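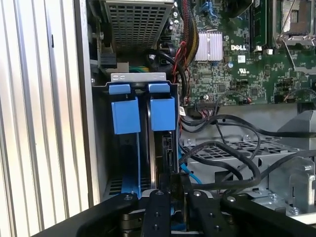 Home | Browse | Current Issue | Submit | About

4.2 Open-day demonstration at Clavside

The drive-removal cell was shown to visitors during the July open day at the Clavside workshop. The demonstration used the same arm, gripper and control software as the bench trials in Section 3, with two changes. Arm speed was lowered, and an operator had to confirm each approach before the fingers closed. Visitors stood behind a fixed barrier and followed the work on a monitor carrying the wrist view.

Figure 4. Wrist-camera view of an open desktop chassis, with the gripper fingers pointing toward the drive bay. Two hard drives sit in parallel slots behind blue plastic carrier tabs.

The task was to grasp a carrier tab, pull the drive clear of its slot and place it in a tray. Desktop units were supplied by Lokine from retired office stock and opened by hand beforehand. Connectors were left in place until the operator had checked the view, then unplugged manually. Cable handling was outside the scope of the cell.

Colour was the main cue for finding the tabs. In a chassis such as that in Figure 4 the blue carriers stand out well from grey sheet metal and black cabling, but other blue parts share the view. SATA ports on the motherboard and a thin cable near the bay are of similar colour, and a plain colour threshold is therefore a poor detector. The Schwerdtfeger filter described in Section 2 was applied to reject regions too narrow or too far from the bay bracket.

Of 13 removals attempted, 11 were completed without help. In one of the other two, a loose cable lay across the approach path and the operator stopped the arm. In the second, the fingers closed on the lip of the tab and slipped - a fault also seen on the bench. Neither run was repeated for visitors.

Room lighting was not controlled. Bright reflections from bare metal edges shifted as people moved near the windows, and the exposure setting used on the bench had to be reduced. We recommend that later demonstrations, including the one planned at Clevthorpe, fit a diffuse light at the wrist.

Shares: 11 | Comments: 3

Reader comments

benchtop_rw: Was the slower arm speed kept for all 13 runs, or only the first few?

Author reply: All of them.

m.k.: We had the same slipping fault with plastic carriers. Rubber pads on the fingertips helped, though they wore through quickly.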